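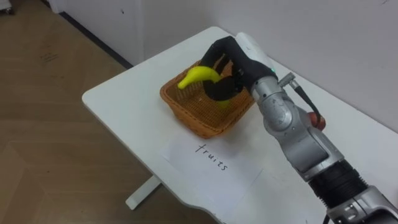 Break Room and Kitchenette Safety Walk-Through
Kemelo Building, second floor
Checked: Nov 24, 2025

Good morning, everyone, and thank you for keeping the room open for me while I poked into all your cupboards. My comments run long as usual, so if you are in a hurry, look for the lines marked FIX and come back to the rest with your coffee.

1. Floor and walkways
OK. The mat by the sink lies flat now, which makes me very happy after the trouble we had with the old one. Please keep the path to the back door clear even on delivery days. I know the Zirkell boxes have to go somewhere, but the hall closet has plenty of room.

2. Outlets and cords
FIX. The toaster and the kettle are both running off the same power strip, and the strip is tucked behind the bread box where it collects crumbs. Each one should go straight into its own wall outlet. The cord on the kettle looks fine, with no nicks or soft spots.

3. Refrigerator
OK, with a small nag. The thermometer on the middle shelf read 38 degrees, right where we want it. There were a few lunch containers in there with no name or date, and I left them alone this time. Anything unmarked goes out on Friday afternoon, even if the container is a nice one.

4. Food left out
OK. Whole fruit is fine on the table or the counter, but once it's cut it belongs in the fridge. Wipe up sticky spots before you go home, please, and give the corners of the room a look for ants while you're at it.

5. Microwave
FIX. The door latch needs two pushes to catch. I have put a note on it and asked Vustska to send somebody over. Until then, kindly use the one downstairs (the walk is good for all of us!).

6. Fire extinguisher
OK. Needle in the green, pin and seal in place, tag signed. It hangs 12 feet from the stove and you can reach it without moving anything.

7. First aid box
FIX. We are down to 5 bandages and the burn gel is past its date. I've ordered a box of 50 bandages and fresh gel through Bahrami, and I will put them in myself when they come.

8. Exit sign and lights
OK. Both bulbs over the sink are working, and the exit sign stayed lit when I pressed the test button.

Next full walk-through: February. Items 2, 5 and 7 stay open until I have signed them off on the sheet inside the pantry door.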